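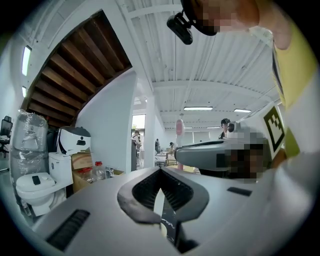 From: Dagim Wubshet
To: lotthorpe-neighbors
Date: 27 February 2025
Subject: Re: [lotthorpe-neighbors] Switching the street to Talter compost bins

Menaka Majumder wrote:
> Hi all, I went to the Talter evening at the library and came home
> pretty excited. They say a sealed bin turns kitchen scraps into
> finished compost in 17 days, no turning, no smell, and you can put
> meat and bread in it. If 17 households sign up before the end of
> March we get the group price, $198 a bin, starter powder included.
> I have 6 names so far. Who else is in?

Menaka, thanks for going and for writing it up. I'm going to be the grump on this one.

I've been composting behind my garage for longer than I've had the garage roof fixed, and I have never had a pile finish in 17 days. I've had one get hot fast, in July, when I was out there with a fork every other evening and had the neighbor's grass clippings to feed it. After a few weeks it looked brown and crumbly. Then I put it on the tomatoes and they sulked for a month. It wasn't done. It needed to sit.

So my first question for Talter is what they mean by "finished." If they mean dried and chopped up small, fine, but then it still has to rot somewhere, and that somewhere is your flower bed. Did anyone at the library ask? Did they pass any around so people could smell it?

Second, the powder. It's included to begin with, but how long does a tub last and what does the next one cost? I looked at their page and couldn't find a price for refills, only a button to "talk to our team." Some of you will remember the Prara rain barrels, which were a great deal right up until the filters ran out. Mine is holding up a bench now.

Third, meat. A lid that seals on the first day is one thing. I'd like to see the lid after two winters, and I'd like to hear what the raccoons think of it.

What I'd suggest is that we buy one. Put it at the community plot next to the old pallet bins, feed both the same scraps, and look again when the beans go in. I'll chip in for it and I'll do the feeding if Menaka keeps the notes, so that I can't be accused of cheating – I do have a side in this. If the group price goes away in the meantime, I'd bet money another one comes along. They usually do.

For anybody who wants to start now without spending much, four pallets and some wire will get you going. I have two spare pallets by the alley, help yourselves. More dry leaves than you think you need, and leave the meat out.

Also, whoever borrowed the long fork from the plot shed, I'd like it back before the ground thaws.

Dagim

_______________________________________________
lotthorpe-neighbors mailing list
To leave the list, send a blank message with "unsubscribe" in the subject line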